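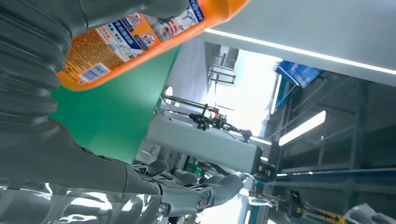
Drain cleaner did not clear a bathroom sink, what now?

Posted by Ashok Pal in Plumbing and Drains
January 5, 2019

Bathroom sink on the second floor of a 1970s house. It has drained slowly since September and now holds standing water for most of an hour. I used a liquid drain cleaner last night, left it for the time given in the directions, then flushed with hot tap water. No change. The bowl is still half full and I assume there is cleaner in it.

Details: 1-1/4 inch chrome P-trap under the sink, slip joints, wall outlet into what I think is galvanized pipe. Pop-up stopper with a lift rod. The tub in the same room drains normally. The toilet is fine. There is no cleanout that I can find on this floor.

I have a cup plunger, a bucket and a 25 foot hand auger that came with the house. Should I do a second dose, plunge it, or take the trap off? I would also like to know if the cleaner can hurt the old pipe.

3 replies

Elspeth Moncrieff

Do not add a second dose, and do not add a different product. Acid and alkaline cleaners react violently with each other, and bleach with acid gives off chlorine gas. Read the back label and find out which type you used. Sodium hydroxide or potassium hydroxide means alkaline. Sulfuric acid means acid.

Do not plunge it yet either. The plunger throws liquid upward and you have caustic in the bowl. Same problem with the auger, which brings the liquid back out on the cable.

What I would do, in order:

Put on splash goggles and long rubber gloves. Safety glasses with open sides are not enough. Open the window and keep the fan on.

Bail the bowl into a plastic bucket with a plastic cup. Do not use an aluminum pan, as alkaline cleaner attacks aluminum and produces hydrogen. Many of these sinks pass some water if you wait, so the careful way is to leave it overnight, then bail what is left. Pour the bucket slowly down another drain that is known to be clear, such as the toilet, and flush. Check the label first for anything that says not to.

Refill the bowl with cold water and bail again. Repeat this until you are satisfied it is well diluted. The trap will still hold some of the original liquid, so treat it as caustic until it has been rinsed.

Pull the pop-up. Under the sink there is a nut on the back of the tailpiece that holds the pivot rod. Put the bucket under it, back the nut off, slide the rod out, and lift the stopper. On a bathroom sink the blockage is very often hair wound around the bottom of the stopper and the end of the rod. Clean that and test before going further.

If it is still slow, take down the trap. Hold the trap arm while turning the nuts or you can crack the joint at the wall. Chrome traps of that age are thin brass, and the underside of the bend may come apart in your hand. Have a replacement trap and new washers ready before you start.

If the trap is clean, the blockage is in the wall. Feed the auger into the wall pipe, not through the sink. Crank clockwise with light pressure. When it stops, lock the cable and keep turning until it either moves forward or has something on it.

As for the pipe, one dose is unlikely to matter much. Galvanized drain closes up from the inside with rust and scale, and cleaner does not remove that. If the auger goes through and the sink is slow again in two weeks, the pipe is the likely cause and that section should be replaced.

Amparo Montes

baking soda and vinegar works great for me, followed by a kettle of boiling water. much safer than chemicals

Rhona Crichton

Agree with Elspeth on the order of work. Please skip the vinegar while there is any cleaner in the line. Boiling water on top of lye can spit back, and it will also soften PVC if someone has swapped part of the run behind the wall.

Two additions. First, check the overflow. If the overflow channel is packed with soap residue the bowl drains slowly and gurgles even with a clear trap. A narrow bottle brush will reach most of it. Second, if you end up calling a plumber, say on the phone that drain cleaner was used and which one, and keep the bottle to show them. Some will charge more for it and a few will not come until it has been flushed out.

When you put the new trap in, use plastic. Hand tight plus a quarter turn. Run the hot water for a few minutes and wipe each joint with a dry paper towel to check for drips. The rod nut on the pop-up gets the same check, as it is the one that usually leaks afterward.

Ashok Pal

Label says sodium hydroxide. Bailed it twice this morning and the level is dropping slowly. I will pull the stopper tonight and buy a trap before I touch the nuts.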